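Hurkitz brings its textile repair service to Bresdale

Workshop at the former Prado dye works opens to the public in September

BRESDALE -- Hurkitz, the furniture and soft furnishings repair firm, will open a workshop and collection point in Bresdale in September. The new site takes up the ground floor of the former Prado dye works and will handle upholstery cleaning, cushion repair, re-stuffing and the replacement of trims, zips and piping.

It is the firm's second site. The first, in Bralau, has been open for six years and took in 1,607 items over the past twelve months. More than half were cushions, seat pads and bolsters. The rest were mostly armchairs, footstools and dining chairs, with a small number of headboards.

Customers in Bresdale have until now had to send work to Bralau by carrier or take it there themselves. The company said that bulky items were often given up on for this reason, and that the cost of carriage on an armchair could come close to the cost of the repair.

What the workshop will do

The Bresdale workshop will have 13 staff when it opens, eight of them trained at Bralau. It will take work in three ways: over the counter, by booked collection within 18 miles, and by post for items that fit in a standard parcel.

Small repairs, such as a split seam or a broken zip, will be done within five working days. Re-stuffing will take up to two weeks. Full re-covering of a chair depends on the fabric and will be quoted for separately. All quotes are free and remain open for 30 days.

The firm will also repair decorative work that many upholsterers turn away, including tassels, fringes, tufting and surface stitching. Loose or missing tufts can be replaced one at a time, and a fringe can be re-knotted along a single side without taking the cover apart. Where the original yarn can't be matched, the customer will be shown two or three close alternatives before any work begins.

A fringed cushion with a tufted face and short black stitches, of the kind covered by the trim repair service, with a grey upholstered armchair.

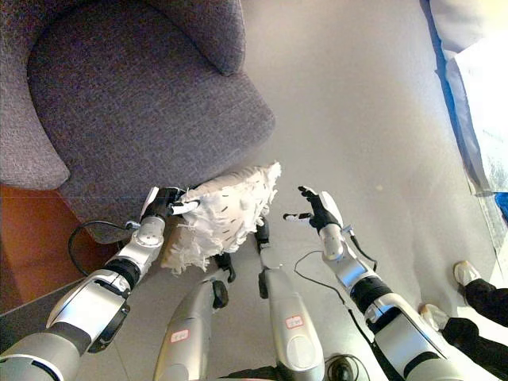

Prices and booking

Cushion repairs start at £9 and re-stuffing at £14, including the filling. Armchair cleaning starts at £45 for a chair without loose covers. Prices will be the same at both sites, and the list will be on display at the counter as well as on the Hurkitz website.

Booking for collections opens in August. Items can be handed in at the counter without an appointment from 8.30 in the morning until 5.30 in the afternoon on weekdays, and until 1 o'clock on Saturdays. There is a loading bay at the rear of the building, reached from the canal side, and two parking spaces beside it for customers with larger pieces.

Customers are asked to remove loose covers where they can, and to empty pockets and check down the sides of seats. Anything found inside a piece of furniture is bagged, labelled and returned with it.

Care advice for fringed and tufted covers

Hurkitz has also rewritten its care leaflet, which will be free from both workshops. The old version dealt mainly with plain woven covers and left out most of the questions the Bralau counter was being asked.

The new leaflet advises against machine washing any cover with a long fringe unless the label clearly allows it. Where washing is allowed, the cover should be turned inside out, fastened, and put in a mesh bag on a cool, gentle cycle. It should be dried flat. Pegging a wet cover by one corner pulls the seams out of line, and heavy trims make this worse.

Between washes, a tufted face can be cleaned with the soft brush head of a vacuum cleaner on low suction, working in one direction. Tassels can be combed through with the fingers or a wide-toothed comb. A tuft that has worked loose should be left alone or tied off on the back of the cloth -- never pulled, as neighbouring tufts may share the same length of yarn.

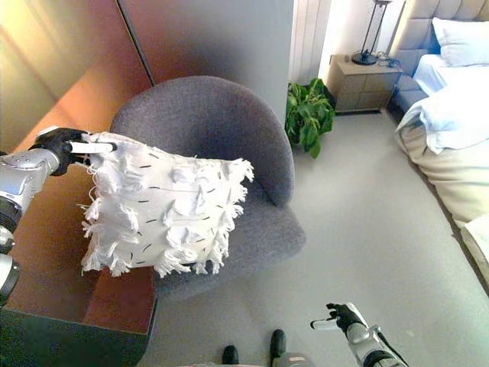
The leaflet gives similar advice on chairs. Close-woven seat fabric should be vacuumed every couple of weeks, with extra attention to the join between seat and back, where grit collects and wears at the threads. Spills should be blotted with a plain white cloth, starting at the outer edge and moving in. Chairs placed near a south-facing window should be turned from time to time so that any fading is even.

A page at the back lists common fillings, with notes on how long each tends to keep its shape and which can be topped up through an existing seam. Feather pads are included, though the Bresdale site won't handle loose feather until its extraction equipment is fitted in November. Until then feather work will be sent on to Bralau at no extra charge, adding three working days to the usual times.

The dye works building

The ground floor of the Prado works has stood unused since the last tenant, a packaging business, moved out. Hurkitz has taken a ten-year lease. The brick floor in the old vat room has been kept and will be used for the cleaning area, which needed the existing drains. Cutting tables and sewing machines will be in the front room, where the windows face north. The upper floors aren't part of the lease.

Notes for editors

Hurkitz repairs and cleans furniture and soft furnishings for households and small businesses. It doesn't sell new furniture. Press visits to the Bresdale workshop can be arranged from the last week of August through the Hurkitz press office at Bralau.

ENDS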